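Check before teaching by hand: small desk arm, station 2
Filled in by the morning operator, Sunday

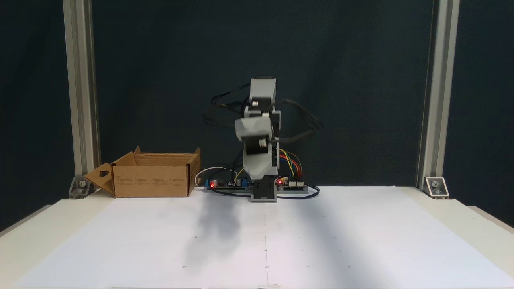 This list must be finished before anybody takes the arm by hand or by the Nimus remote. Write OK, NOT OK or N/A, and a comment if something is different from last time.

1. Base and rail
Base does not rock on the table when pushed with one finger: OK
Screws of the rail: OK
Comment: one screw needed a quarter turn more. Please look at it again next week.

2. Power and boards
Red LED on both boards is on: OK
Motor driver board, touched at the side after 5 minutes: OK
Comment: a little warm, same as before.

3. Cables
Plugs sit fully in their headers: OK
Cables do not catch when the arm turns fully left and right: NOT OK
Comment: the black cables at the upper part make a big loop, and in the last turn to the right the loop touched the arm. I put one tie and repeated the turn, then it was free. It is allowed to teach, but only with slow speed. I would like that Koval sends us the shorter cables.

4. Work area
Sheet is flat where the arm will reach: OK
Box is inside reach and does not slide: OK
Comment: if you move the box, old demonstrations do not fit any more. Make a new set and write this in the Hirketti log.

5. Teaching by hand
Motors go soft when hand mode is selected: OK
Arm is held with the other hand before the motors go soft: OK
Fingers stay away from the joints: OK
Comment: the middle joint is stiffer than the others. Do not force it. Lead the arm from the top housing.

6. Teaching by remote
Stop button tested 2 times: OK
Arm stops when the remote is switched off: OK
Comment: there is a small delay in Somus after the first start. Wait until the screen shows ready, otherwise the first movement is recorded too late.

7. Recording
Demonstrations recorded: 57
Demonstrations kept: 41
Comment: the others I deleted, mostly because my hand was shaking or I stopped in the middle. One playback at slow speed was done with the tie in place, no contact.

Result: may be used, with slow speed, until point 3 is repaired.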